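Avmont Finds Washing and Sorting Kit

Field and lab equipment / Finds processing

I've been washing dirt off broken pots for 27 years, mostly in sheds, once in a school kitchen and for two long winters in a shipping container with one window. I started putting these kits together because I got sick of turning up to a dig and finding that the whole lab set-up was a bucket and somebody's old toothbrush. The Avmont kit is what I wish had been waiting for me on those mornings. It has everything you need to get ceramics, bone and building material from the trench bag to the labelled finds bag, and it all packs down into a tub you can lift on your own (I'm not a big person, and I can get it in and out of the ute without swearing).

What's in the tub

Two nesting wash basins, grey
Nylon brushes in three stiffnesses, 5 of each
Mesh drying trays, stackable, with corner posts
Wooden picks for bone and for awkward bits around handles
Perforated finds bags, small, medium and large
Waterproof tags and ties
A squeeze bottle for rinsing
Archival pens, black
A 10 cm scale bar and a colour card
A laminated sheet on what to wash and what to leave well alone

Please read the laminated sheet before you let students loose. Metal doesn't get washed. Painted plaster doesn't get washed. Anything with a crust on the inside that could be old food gets set aside dry, in its own bag, and you go and ask whoever is running the lab. I've watched a perfectly good residue sample go down the sink and I still think about it.

The brushes are the part I fussed over most. The soft ones are for slipped and painted wares, the medium ones will do nearly everything else, and the hard ones are for roof tile and brick and should never go near anything you like the look of. I had the handles made in different colours so you can shout "not the red one!" across the yard and be understood. They wear out. A busy season with a class of first-years will finish the medium brushes, so I sell them separately as well.

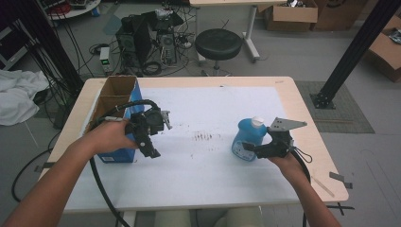 Sorting is where most labs lose time, and I'd set your sorting bench up before you wash a single sherd. Give yourself a proper table and cover the top with white paper, because small pieces of bone and glass vanish on bare timber and you can scribble context numbers right next to each pile. A box with an upright cardboard divider in it, like the blue one on the left there, makes a very decent sorter for rims, bases and handles, and costs next to nothing. I used that kind of thing for years before I got around to making our own insert. Ours is the Jirora divider, sold as an add-on, and it's corrugated plastic instead of card so it can cope with sherds that are still a little damp. If you're only working with dry material, save your money and stick with cardboard.

Drying trays

The mesh is fine enough to hold fish bone and open enough that air gets through from underneath. Stack them five high and no more, or the bottom one won't dry before the weekend. Keep them out of direct sun. I know it's tempting, especially in January when you could fry an egg on the shed roof, but low-fired pottery will crack on you and bone will flake. A shady verandah with a bit of a breeze is perfect. Put the tag in the tray with the finds, every single time, even if you're only ducking off for a cuppa.

Which version do I want?

There are two. The Elon is the small one, for survey teams and schools, and it has one basin and four trays. The Shabalala is the full kit listed at the top of the page, with twelve trays, and it'll keep a trench team of eight going comfortably. Most university field schools buy one Shabalala per trench and then ring me halfway through the season wanting more bags, so maybe add a pack of those now.

Product codes

Elon kit: 819
Shabalala kit: 828
Jirora divider, medium brushes, spare bags and trays: choose from the drop-down under either kit

Care

Rinse the basins and let the silt settle before you tip the water out, preferably in the garden and definitely not down an indoor drain. Stand the brushes bristles up. The tub lid clips from the long sides first. If a clip snaps, send me a message and I'll pop a new one in the post, no charge.

Orders go out every weekday except when I'm in the field, and there'll be a note at the top of the shop page when that's the case. Messages sent on a Sunday get read on Monday with my first coffee.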